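**Pliltholm Athletic Club — Football Operations Meeting, July**

Meeting opened at 6:00 p.m. in the upstairs room. Åsmund Ekström in the chair. Minutes of the previous meeting approved with one correction: the Hellström friendly was a draw, and the minutes had recorded it as a loss.

### 1. Injury list

The medical report was read. Two linebackers remain on the inactive list with hamstring strains. The starting left tackle has been cleared for individual drills but not for contact. The backup quarterback's shoulder will be re-examined before the second week of camp.

It was agreed that the medical report will be sent to position coaches the evening before each practice. Players listed as limited are not to be moved to full participation by a position coach acting alone. This was done twice in spring practice and is not to be repeated.

### 2. Roster

The roster stands at 482 pounds over the travel weight limit set by the bus company, counting equipment. The equipment manager will remove the second set of blocking pads from the away load and report the new figure.

Three positions are open: long snapper, second tight end, and nickel back. The long snapper trial will be held on the lower field. Candidates snap at punt distance first, then at field goal distance, and all snaps are timed.

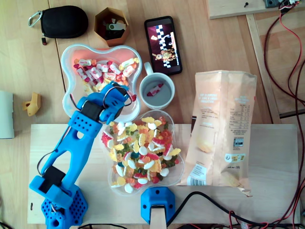 Preseason schedule was taken next. The Flaltari game is confirmed as a home fixture with an early afternoon kickoff. Esturmont has asked for a joint practice in place of a full scrimmage; agreed, provided that kickoffs and punt returns are walked through only. Sideline refreshments for the visitors were raised under the same heading. A dish of wrapped candies, the kind with small red hearts on the wrappers, was judged enough for the officials' room, and water and fruit will go to both benches. The Hellström fixture has no agreed date. Ekström will call their coach.

### 3. Ticketing

Season ticket renewals are at 206. The renewal window will stay open until the Flaltari game. New applications will be held until it closes — the front office has been taking them early, and two seats in the covered stand were sold twice. Both parties have been offered seats in the same row.

### 4. Field and equipment

- Lower field: drainage work complete. No cleats on the north end until the new turf has been signed off.
- Helmets: 27 due back from reconditioning. Sizes to be checked against the roster on delivery.
- Play clock: the south end unit loses signal. Replacement quote requested.
- Goalpost padding: split at the seam, to be restitched.

### 5. Film review

Game film will be uploaded by noon on the day after each game. Coaches are to use the agreed file names, with opponent first, then quarter. Practice film will be kept until the end of the season and then deleted.

### 6. Other business

A request to change the road jersey was deferred. Parking for the joint practice will be on the gravel lot only.

**Actions**

- Ekström: call Hellström; confirm practice terms with Esturmont in writing.
- Equipment manager: away load weight; helmet check.
- Front office: hold new applications; send the seating plan to the gate staff.

Meeting closed at 7:40 p.m. Next meeting after the first week of camp, same room.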